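Print this page
E-mail this story

SOCKET
by Tamošiūnaitė

The Dell office machine had failed to start at 18 percent of attempts through the winter. By April it failed at all of them.

I opened the case on the bench at the back of the shop. Fault sheet first: fans spin, no picture, no beeps. Memory was tested and cleared. The power supply was tested and cleared. That left the processor or the board, and the owner wanted the board kept. It held the license for the ledger program, and the company that wrote the ledger program was gone.

My father had bought the machine for 1140, secondhand, and never told my mother the figure. I found the receipt taped inside the side panel. I left it there.

The replacement part came from Brarkeck in a plastic tray. I read the procedure twice. Lever up. Bracket up. Match the corner mark. Lower it straight -- no sliding, no pressing. The socket contacts do not forgive a second attempt. 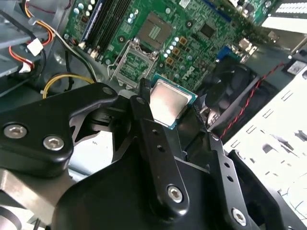 The processor over the green motherboard, socket open, lever raised.

At 3 the board took power. The screen stayed black for a slow count, then asked for a password. I typed my mother's name. It was wrong. I typed mine, and the ledger opened.

Print this page | E-mail this story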